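Getting the floor back in a home office

I work from a corner of the spare room, and by Sunday night the floor in there has collected everything I own. Bags, chargers, a shoe. I used to save it all for one giant cleanup and then hate every minute of it, so now I set the oven timer for 21 minutes and only deal with what's touching the floor. Shelves can wait!

Cables go first. Unplug anything that isn't charging something, wind it in a loose loop about as wide as your hand, and close it with a strip of hook-and-loop tape (a twist tie works too, if you saved the ones from the bread). Power adapters stay with their own cable - I learned that one after an hour of trying plugs in the back of an old speaker.
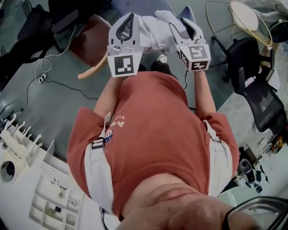 What's the best way to keep a cord from crossing the middle of the floor?

Run it along the wall, even if that means buying a longer one, and hold it to the baseboard with small stick-on clips. Wipe the baseboard with rubbing alcohol first or the clips will drop off in a week.

Next, chairs. Mine turn into shelves the minute I stand up, so water bottles go back to the kitchen and bags go on a hook behind the door. Then I roll the desk chair out to the hall and sweep where it was. My friend Jocelyn Lumbao pulls the hair out of her chair wheels with a crochet hook while she's at it, and I've started doing the same with old tweezers. Gross, but the chair rolls so much better afterward.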